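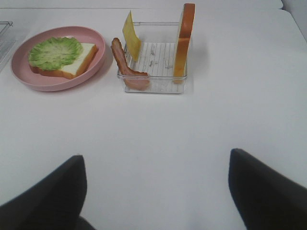
Kasorcombe Sunday Bakers Club

Ok quick one before work, dough is already in the fridge so I have maybe 6 minutes.

Sandwich loaf. Finally got one I'd make again. Third go at it, the first two were bricks, well the second was more of a doorstop. Too much flour both times. I was scooping with the cup straight out of the bag, which packs it down, and Mirta Huenchumán told me off for it back in September and I didn't listen. Got the scale out this time. 400 grams of bread flour, the Faslow one in the paper sack, plus a spoon of sugar, salt, a packet of yeast, warm milk till it feels right. Sorry, I know. I never write the milk down.

Knead till your arms complain. Mine was by hand, the mixer is still at my sister's.

First rise took forever. Kitchen was freezing. Ended up putting the bowl in the oven with just the light on and that did it, doubled by lunchtime. Second rise in the tin, dont rush that one, I pulled it early last time and got a big tear down the side.

Baked at 185 C, lid off, till it sounded hollow underneath. Soft crust, if you want it crunchy go hotter. Left it to cool (mostly). Kids had the end peice with butter before I could stop them.

Keeps 3 days in a bag, after that it's toast only. Good toast though.

Want to try half whole wheat next. Anyone done that with the Faslow stuff? Does it need more milk? Leave me a comment, I'll look tonight after the Palma Street meeting.

Gotta run, bus.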